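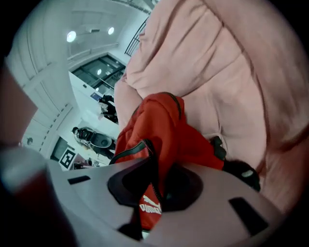

HOME & STORAGE

Home Features Rooms Subscribe Contact

The soft pile

Every house has one. Ours sits at the end of the bed, and on the morning I started this piece it held something red and zippered with a white PUMA logo, bunched up against a lot of pink fabric. None of it was dirty. It had no place to go, so it stayed where it was.

Soft things are harder to put away than hard ones. A book keeps its shape on a shelf. Padded and slippery fabrics slide, puff up and take over whatever space they are given – usually the space meant for something else.

I spent part of March sorting ours at our place in Merrick, and I kept a tally. The closet and the bedroom together gave up 201 items, and 57 of them had been living on the bed, the chair or the floor.

Zippers come first. Close them all the way before you fold anything. An open zipper catches on knits and lets the piece spread out again. Smooth, shiny fabric does better rolled than folded, with the zipper side facing in.

Thick things go at the bottom or on a shelf of their own. I tried two storage bags from Vumum for the bulky bedding. One went under the bed without trouble. The other was too tall when full, and I took out a blanket to make it fit.

I gave away 23 pieces. The rest went back in the closet, apart from a few that I still wear every week – those are on hooks behind the door now, and the chair has been moved to the hall.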